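17/09/2021 - bimanual cell, grip force matching

Good session! I think we finally have a method for the two-arm hold that doesn't need hand tuning for every new object, and I want it written down before I forget the order I did things in.

Recap for Ruoxi Ding, who missed the morning: the old controller (Flidusik) treats one arm as leader and the other as follower. Leader closes, follower closes to the same commanded width, and the box ends up shoved toward whichever side is softer. With stiff boxes you get away with it. With anything thin-walled you get a dent or a slow twist, and then the lift fails halfway.

New version (calling it Kalau for now) drops the leader idea completely. Both grippers read motor current, and each one moves to shrink the difference between the two readings while a separate term pushes their sum toward the target. So the squeeze gets shared, and the box is free to settle where it wants. It's maybe a page of code. Gu suggested the sum/difference split last week and I was skeptical - I take it all back.

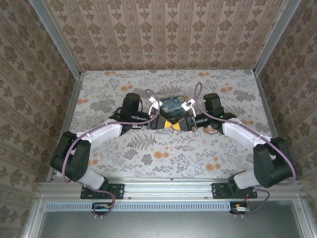

Success rate first. 40 lifts with the old controller, 30 clean. 40 with the new one, same starting poses, same target force, and we lost only two. I ran them interleaved so that motor warm-up couldn't favor one side. A clean lift means off the cloth, held for 11 seconds, set back down without slipping. The box with the Starry Night top is my favorite test piece so far, with the moon up in one corner and the yellow and black triangles on the front side, because a twist shows up right away in the video when the pattern turns. I'd like to track that properly and get an angle out of it instead of squinting at playback.

Both failures were the same kind: one fingertip touched well before the other, the difference term saw a huge error and overreacted. Tried a short ramp on that gain after first contact. Looks very promising on a handful of tries, not enough to claim anything yet.

Other notes:

- Gain on the difference term: 54 is fine, higher starts to buzz. You can hear it before you see it in the log.

- Wrinkles in the cloth change the contact height a little. I left them in on purpose.

- Current offset drifts after a restart. Re-zero both grippers with the fingers open, every time.

- Wumia logger drops samples if the plot window is open. Keep it closed during runs.

Next: rerun the full set with the ramp on, then off-center grasps. Really want to see what it does with a half-filled box - contents sliding mid-lift should be a mean test. Code is on the kalau branch, config saved next to the logs.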